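Ravitz Two-Arm Bench Kit: a school year with it
Reviews, Classroom and Club Equipment

Our robotics club bought the Ravitz two-arm kit to replace a pair of single-joint trainers that had been repaired past the point of usefulness. We have eleventh and twelfth graders, most of them new to robot arms. I run the club with Eckhard Haberkorn, who handles the wiring and keeps the spares drawer. We paid for the kit out of club funds and have no arrangement with the seller.

The price was $1,276 with the front rail and both mounting plates. A version without the rail sells for $1,060. Get the one with the rail. We tried clamping an arm to a desk on the first afternoon and it shifted every time the elbow swung out.

Assembly

The arms come partly built. The manual covers the wrist motors well and the cable routing badly. Two of our students followed it to the letter and ended up with a cable that pulled tight whenever the forearm went past the middle of the table. We took it off and ran it again with more slack, fixed with cable ties. Leave more than you think you need at the wrist.

Both plates bolt to the same rail. Spacing matters. Too close and the elbows knock together, too far and the grippers can't meet over the center. We moved ours in March and had to redo every saved position afterward, so settle it early.

The frame is not part of the kit. Ours is aluminum extrusion from Schwerdtfeger, and it was easy to work with.

The student project

The spring project was called Pundia, after the team that proposed it. The goal is to have the arms sort out small network gear: pick up an Ethernet plug, bring it to a switch or router, and push it into a port. It was Hildegard Heitmann's idea. She had been doing the same job by hand in the computer lab and thought it would be harder for a robot than stacking blocks. She was right about that. Cables bend, roll over and spring back, and a plug only goes in one way up.
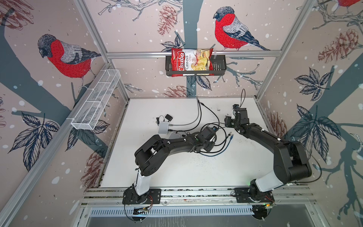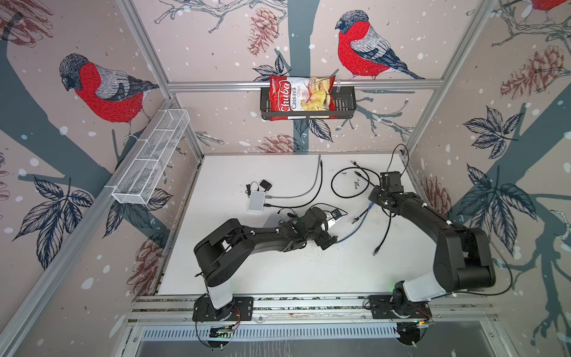
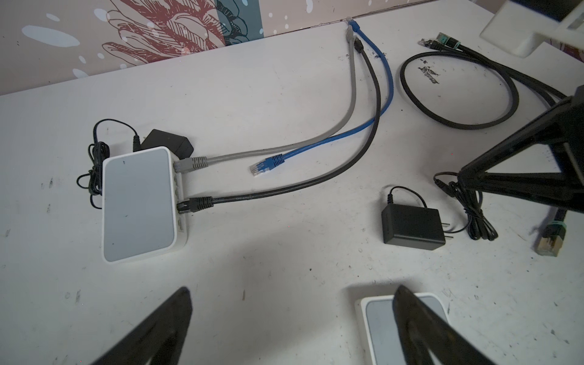
Network hardware and loose cables on the white tabletop, with the bullfinch and pine cone paper on the walls in the two wider views.

Grip and reach

The grippers are the best part of the kit. They close evenly and hold a small power adapter without trouble. A thin cord is another matter. It slides along the fingers unless you take it close to the plug, and the students now teach every pick that way.

Reach is good across the middle of the table and poor in the back corners. At full stretch the arm sags a little, enough to miss a port. We keep anything that needs accuracy toward the center.

Strength is adequate. The listing gives a payload of 900 grams, and we have never needed that much. A stiff plug going into a tight port is the hardest push we ask for, and the arm will sometimes stall on it. Backing off and trying again at a slightly different angle works more often than raising the force.

The view from the wrist

We use a small camera on the wrist, and I would call it necessary for this kind of work. A view from above tells you which side of the table a cable is on. The wrist view helps you see which way a plug is pointing. Glare off a white tabletop was a problem for us until we turned down the light. A matte gray surface would be a better choice if you are starting fresh.

Software

We run the arms through Forkik, which the seller recommends. Recording a movement is simple and new members can do it in one session. Editing a recording is clumsy. You can trim the ends but you can't cut out the middle, so a long attempt with one bad moment has to be done over. The Pundia team recorded nearly 100 attempts at plugging in a cable before they had a set they wanted to keep.

Problems

One wrist motor failed in the second month. The replacement came quickly and took Eckhard an hour to fit. Screws at the base work loose and should be checked before each meeting. The cables supplied are too short for a computer on a separate desk.

Would we buy it again

Yes, for older students with an adult who is comfortable fixing things. For a middle school club I would look at something simpler and sturdier. Order a spare wrist motor and longer cables along with the kit.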